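Ticket 663: Guest door codes stop working after checkout time is changed
Product: Trilik booking calendar, lock add-on
Site: Ukcombe (9 cottages)
Opened by: Salamatu Quaye
Assigned to: Dirceu Rocha
Status: Closed

Original report, 27th February

When I give a guest a late checkout, their door code quits at the old time. The booking shows the new time on my screen and the guest gets the email with the new time, but the keypad turns red at 10:00 anyway. I had two cottages locked out this morning and had to walk over with the spare keys. This did not happen before the October update.

I have tried:
Logging out and back in.
Sending the code again from the booking page. Same code, same problem.
Changing the batteries in the keypad on Cottage 4.
Deleting the booking and making it over. This works, but the guest gets a new code and a second receipt, and then they call me.

Reply from Dirceu Rocha

Thanks for the detail. Please open Settings, then Locks, then Sync, and tell me what the "Push changes every" box says. Also let me know if the cottages are on the same bridge or on separate ones.

Reply from Salamatu Quaye

The box says 300. It doesn't say 300 of what. Cottages 1 to 5 are on the bridge in the office and the rest are on the one in the laundry building. Both lockouts were on the office bridge. I changed a checkout on Cottage 7 as a test and that code kept working until the new time.
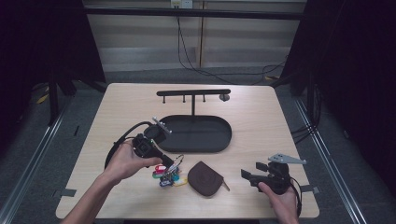

Until this is fixed I am handing out a real key with every late checkout. That is fine for a few days but I only have one spare for each cottage, and the Dritlow locks take a restricted key that I can't get cut in town.

Reply from Dirceu Rocha

The box is in seconds, so 300 is normal. Your Cottage 7 test points to the office bridge. I pulled its log and found error 558 after every time change. New codes go through, but edits to an existing code are refused. The laundry bridge is on newer firmware and has no 558 entries.

Please do the following:
1. Unplug the office bridge and wait one minute.
2. Hold the side button while you plug it back in. Let go when the light blinks blue.
3. In Settings, Locks, Bridges, choose Update firmware.
4. When it finishes, press Resend all. Existing codes will not change.

Reply from Salamatu Quaye

Step 3 failed the first time with "no connection." I moved the network cable to the other port on the router and it went through. Pressed Resend all. Changed the checkout on Cottages 2 and 4 to noon, and both codes still opened the door at 11:30.

Closing note

Cause: old firmware on office bridge refusing code edits (558). Fixed by update. Router port at the site may be bad, customer will check with her internet provider. Reopen if 558 comes back.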